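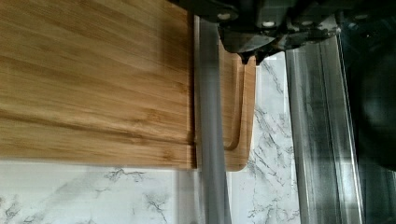
Kitchen walk-through, Gullier house, prep counter
Checked by Idris Kemeys, 7:20 a.m.

Cutting board, bamboo: OK. I ran my thumb along the edges and got no splinters, hooray! Oil it again in July.

Juice groove: OK, but please scrub right into the corner where it curves (a toothbrush does it nicely).

Board slides when pushed: YES. Stone counters are slippery, so put a damp cloth underneath before anyone starts chopping. I've got 2 spare ones in the Stekenen drawer.

Knives: one loose handle, I've taken it away to fix.

Oven: set to 260, read fine on my thermometer.

Fire blanket: still on its hook. Next check in 18 weeks.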